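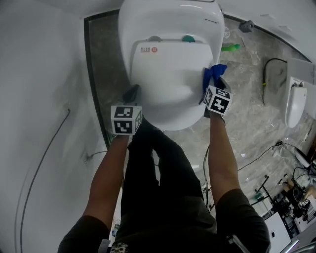
Restroom and Washroom Inspection Checklist
Makstead Office Building, Floors 1 and 2
Inspection period: March
Inspector: Hedvika Machala
Reviewed by: Osvaldo Leone, Building Services

Mark each item Pass, Fail, or N/A. A comment is required for every Fail. Items that present an immediate slip, scald, or electrical hazard must be reported by telephone to extension 1119 before the inspection continues.

Section A. Floors and Access

A1. Floor surface even, with no cracked or lifting tiles. PASS
A2. Floor drains clear and covers secured. FAIL
Comment: Cover missing one screw, first floor east. Area coned off and reported at 9:40 a.m.
A3. Door closers operate without slamming. PASS
A4. Clear path to the accessible stall, free of stored items. FAIL
Comment: Paper towel cartons stacked inside the entrance, second floor west. Cartons to be returned to the supply room. This item was also noted at the previous inspection.

Section B. Toilets and Stalls

B1. Bowl and tank free of cracks and chips. PASS
B2. Seat and lid firmly attached, with no sideways movement. PASS
B3. Outer surfaces, including the lid and the area behind the hinges, wiped down. PASS
B4. Electrically operated seats connected to a protected outlet. PASS
Comment: Test buttons pressed and reset at all locations.
B5. Stall latches can be released from outside in an emergency. FAIL
Comment: Latch stiff, second floor east, end stall. Work order opened with Verhoeven.
B6. Grab bars tight to the wall. PASS

Section C. Sinks and Hot Water

C1. Faucets shut off completely. PASS
C2. Hot water temperature within the posted limit. PASS
C3. No leaks at traps or supply lines. FAIL
Comment: Slow drip at the supply valve, first floor west. Liên Lâm has requested a replacement valve.

Section D. Cleaning Products

D1. All containers labeled. PASS
D2. Safety data sheets available in the supply room. PASS
Comment: Binder is current. The sheet for the descaler is filed under its former name and should be moved.
D3. Acid and bleach products stored on separate shelves. PASS
D4. Gloves and eye protection in stock. N/A
Comment: Checked under the separate supply room inspection.

Follow-Up

Items A2 and B5 are to be closed before the next inspection. Item A4 is referred to Concetta Monti for discussion with the delivery contractor. Completed forms are kept in the Building Services office.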